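Ulloa Betting Systems Review Group
Minutes of the January meeting, Standemside clubroom

1. Minutes of the last meeting
Agreed with one correction. The Detisier trial used level stakes throughout.

2. Detisier trial
The trial closed after 394 bets. The bank started at 1000 points and finished slightly down. Most of the loss came from prices that had shortened before members could get on. Agreed to post the full results sheet and rate the system "Neutral."
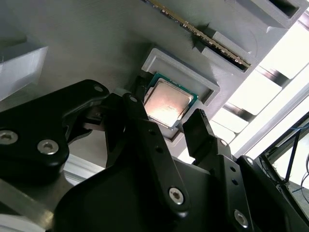 3. Next system for review
Two were put forward. The Nirketberg lay system was chosen, as it sends its selections the evening before. The seller has offered a free trial period. The group will pay the normal fee instead, as it does for all reviews.

Rules for the trial:
Bets placed by 8 p.m.
No lays above the seller's stated maximum odds
Commission taken off every winning lay
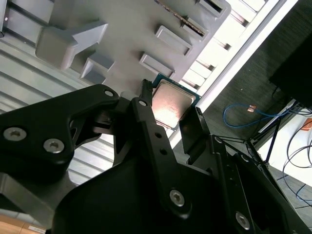
Members asked whether missed bets should be settled at starting price. It was agreed to leave them out and list them separately at the foot of the sheet.

4. Exchange accounts
One member reported a slow withdrawal. No action.

5. Any other business
The results template still adds voided bets to the total staked. To be fixed before the new trial starts.

Meeting closed at 8:40 p.m.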